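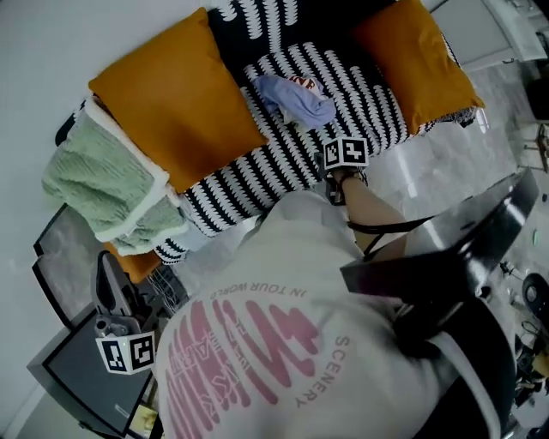

4.2 What changed on the shift

Figure 3. Tidying the sofa station, with the marker cube worn at the wrist.

The housekeeping crew at the Wundwood serviced apartments were told in August that part of their job would now be teaching. The word management used was "demonstrating". The word the crew used was "tidying with a dice on", and we have kept it in our notes because it is more accurate than most of our own vocabulary.

Each demonstrator wears a patterned cube strapped to the wrist, as in Figure 3, or picks up a hand-held gripper with a cube of its own. The sofa station is the one people ask about first. A sofa looks like an easy thing to clear. Then you try to say what clearing it means. A crumpled light-blue cloth on the seat might be laundry, rubbish or something a guest will ring up about at 9 pm, and the two mustard-orange cushions at the back are already fine unless you happen to think they aren't. Our written task sheet said "restore the sofa". Three demonstrators restored it three different ways, all of them defensible, and one of them folded the throw in a style she described as hotel and her colleague described as showing off.

We interviewed the crew at the end of each block. Of 85 comments coded as complaints, 41 were about pace and only 5 were about the equipment itself, which disappointed the engineers at Starkau, who had prepared answers about the equipment. The pace complaints ran in both directions. People said they were slower with the straps on, and they also said they were bored by being slow. An experienced cleaner does a sofa while looking at the coffee table and thinking about the bathroom. Asked to do only the sofa, with one hand at a time and no shortcuts, she has to work out again what her hands were doing all along.

Ebony Ormsby, the shift lead, put it this way: "I've been told for years there's no skill in it. Now there's a whole team writing down how I pick up a cloth." She did not say it as a compliment to either party. Her view of the pay arrangement was shorter and we have agreed not to print it. Demonstration hours were paid at the ordinary rate for the first half of the study, then at the trainer's rate after the crew asked who, exactly, was being trained.

The roster changed as well, in a way that had not been planned for. The collection target was 2,243 usable runs across all stations, and Jairo Llanos, who wrote the roster, filled it by taking his steadiest people off the floors. The floors noticed. Newer staff were left turning over rooms without the person they normally asked, and questions that used to be shouted down a hallway began arriving by text message. Llanos later split the demonstration blocks so that one senior cleaner always stayed upstairs — a fix that cost us some runs and cost him nothing except a spreadsheet.

None of the crew expected to be replaced by the system, at least not soon. Several did expect to be asked to tidy up after it. We return to this in Section 5, where the question of who resets the room between attempts takes up more space than we would like.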